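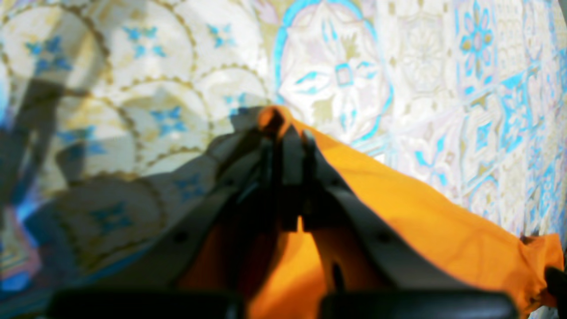 Orangefarbenes Tuch auf gemustertem Stoff. 

Zumdale bringt alte Tischwäsche zurück an den Tisch: Leihregal öffnet im Oktober

Ich gebe es gleich zu, ich bin befangen. Ich schreibe seit Jahren die Pressetexte für Zumdale, und selten habe ich mich auf eine Ankündigung so gefreut wie auf diese! Ab Oktober kann man bei uns Tischdecken, Mitteldecken und Servietten ausleihen, so wie andere Leute Bücher ausleihen. 397 Stücke sind katalogisiert, gewaschen, gemangelt (mein Rücken weiß, wovon ich rede) und liegen im Regal bereit.

Das Projekt heißt Dranemeo und ist aus einer ganz banalen Frage entstanden: Wohin mit den Decken der Großeltern? Wegwerfen mag man sie nicht, auflegen tut man sie höchstens zu Weihnachten, und im Schrank bekommen sie Knicke, die kein Bügeleisen mehr herausbringt. Also haben wir gesammelt. Gekommen ist alles: Damast mit Monogramm, Kreuzstich, Bedrucktes aus den Siebzigern, eine Festtafeldecke, für die man erst einmal einen passenden Tisch finden muss.
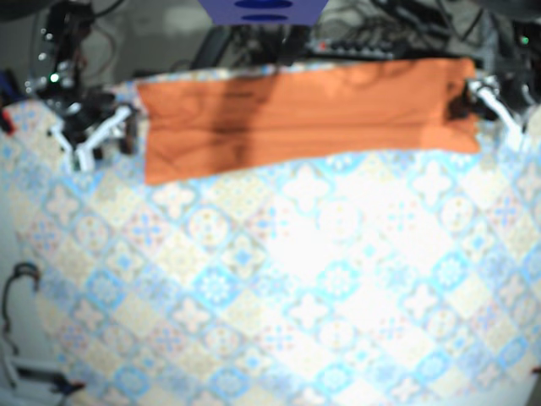 Einfarbiger Stoff in Orange über einer gemusterten Tischdecke.

Die Ausleihe dauert zwei Wochen und kostet nichts, wenn man das Stück sauber zurückbringt. Wer nicht selbst waschen will, gibt es einfach so ab, wie es nach dem Fest aussieht, und zahlt die Reinigung bei der Wäscherei Gamow. Rotwein ist kein Drama, Kerzenwachs auch nicht. Nur bitte, bitte nicht selbst mit der Schere an lose Fäden gehen!

Besonders ans Herz legen möchte ich die 23 fertigen Kombinationen, also Decke und Mitteldecke, die farblich zusammenpassen und im Paket über die Theke gehen. Ich hatte vorher keine Ahnung, wie sehr ein einfarbiges Tuch ein unruhiges Muster beruhigen kann. Inzwischen lege ich daheim alles übereinander, was die Schublade hergibt. 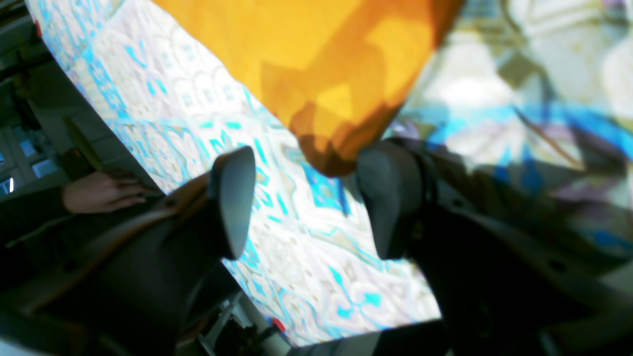 Zumdale, Presse und Öffentlichkeitsarbeit

Zum Start gibt es außerdem zwei Abendkurse, jeweils um 19 Uhr in unserem Laden. Im ersten geht es um Flecken, Stärke und richtiges Lagern (Rollen schlägt Falten, jedenfalls bei Leinen), im zweiten ums Ausbessern. Garn und Nadeln stellt das Nähatelier Kurup, mitbringen darf man gern ein eigenes Sorgenkind. Die Anmeldung läuft über die Ladentheke oder telefonisch.

Im Sommer haben wir das Ausleihen schon mit ein paar Stammkunden geprobt und ziemlich viele Rückmeldungen bekommen, auch kritische. Die Etiketten zum Beispiel saßen anfangs mitten auf dem Saum und sind jetzt an die Unterseite gewandert.

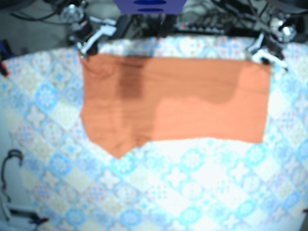

Eine Rückmeldung aus der Probezeit kam per Postkarte und lautete so: Ich wollte die Decke für einen einzigen Geburtstag und habe sie dann noch zweimal verlängert. Schreibt bitte die Maße größer auf den Zettel, meine war an beiden Enden zu kurz, schön war sie trotzdem.

Die Maße stehen nun groß auf jedem Zettel, Länge zuerst. Pressevertreter können das Regal gern schon vor der Eröffnung anschauen, ein kurzer Anruf im Laden genügt, Kaffee steht bereit.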